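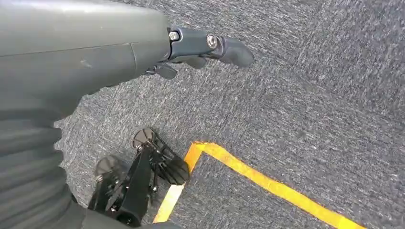
The articulated hand over the test floor, with the wrist camera providing the view.

Since September our group has been comparing two end effectors for the mobile platform: the Gape, a parallel gripper supplied by Hongate, and an articulated hand from Pluvuser. I was asked to keep the record of the trials at Skirkwood, and I am setting down my own reading of them here ahead of the formal report.

The procedure was simple. Each device was given 15 household items, presented in the same order, and each item was attempted six times. Grip force was left at the supplier's default setting. Operators were permitted one practice attempt per item and no more.

On rigid objects there was little to separate the two. The Gape closed faster and required less attention from the operator. On soft packaging and on anything with a handle, the Pluvuser hand was the better device by a clear margin, although it asked a good deal of the controller. Mapping a person's fingers to its joints took up to 31 minutes per operator, and the mapping had to be repeated whenever the glove was changed. 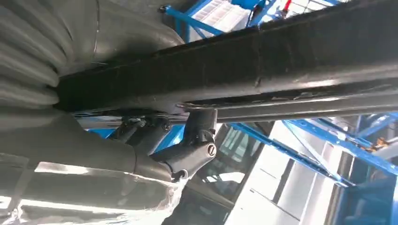
Wrist view past the ribbed cover and the black beam, with blue steelwork behind.

The cameras deserve a separate note. A wrist camera is excellent in the last few inches before contact and of limited use before that. Much of its view can be taken up by the machine's own structure, and strong light on pale walls leaves very little detail in the background. We tried a wider lens and then returned to the original one — the wider view distorted fingertip distances, and operators reported that they no longer trusted what they saw.

The head camera has the opposite character. It gives the operator the tables, the floor markings and the people nearby, but a small item on polished steel is difficult to judge from that height. My recommendation will be to keep both views and to let the operator choose which is shown larger. The present software fixes this at startup, and I have requested a change.
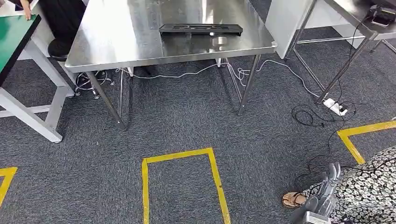
Dehua Song wrote in response to an earlier draft that the comparison is unfair to the Gape as long as force stays at the default. In those trials a lower setting on soft packs brought the two devices much closer together, and the default was never intended for anything that deforms. The suggestion was to repeat the soft items only, at three force levels, before any purchase is discussed.

I accept the point. The soft items will be repeated for both devices, and the purchase request will wait until those results have been entered.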